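Progress report to the Ministry of Public Service, Survivors' Benefits Program
Reporting office: Dodar District Liaison Unit
Period covered: the quarter ending in September

**1. Summary**

The Unit was funded to help the families of public employees who died in service obtain the pensions, back pay and school grants due to them under existing rules. At the close of the quarter, 510 family files had been opened in Dodar and the neighboring district of Hedau. Of these, 200 have been approved and sent for payment. The remainder are at the document stage or are waiting on a decision from the employing department.

**2. Files and payments**

Most delays continue to come from missing service records. Departments that moved offices before the records law took effect often hold only a partial employment history, and the Unit has had to accept sworn statements from former supervisors in their place. The Ministry's legal section confirmed in writing that such statements are acceptable for pension claims. It has not yet ruled on back pay. 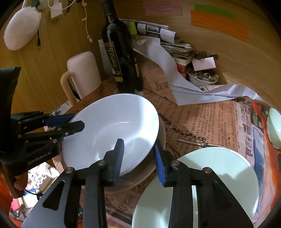 Can a family receive the school grant before the pension claim is settled?

The two benefits are decided separately, and a grant may be paid as soon as the death certificate and proof of enrollment are on file. District staff had been holding grant forms until the pension decision arrived. A corrected instruction went to all five service desks in July.

**3. Staffing and outreach**

Natália Šimko was appointed deputy coordinator and now supervises the Hedau desks. One caseworker position remains vacant - the second round of interviews has closed and an offer is pending. Evening hours, until 7:00 p.m. on Thursday, were introduced at the main office for relatives who cannot attend during the working day.

The contract for the case tracking system was awarded to Grerkix. Old files have been transferred, but the link to the payroll database is not working, and approved amounts are still entered by hand. The supplier has been asked for a revised delivery schedule.
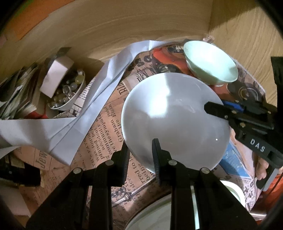
Valdir Bezerra replied to the draft of this section that hand entry should not continue past the next quarter, and that he would prefer to see part of the final installment to the supplier held back until the payroll link passes testing. He also asked that every family be sent a written notice whenever a file is returned for correction.

Both points have been accepted. The notice is in use at the main office and will reach the remaining desks once printing is complete.

**4. Requests to the Ministry**

- A ruling on sworn statements in back pay claims.
- Approval to carry unspent salary funds from the vacant position into the next quarter.
- A named contact in the Žukauskas regional office, where up to 5 files have been awaiting signature since the spring.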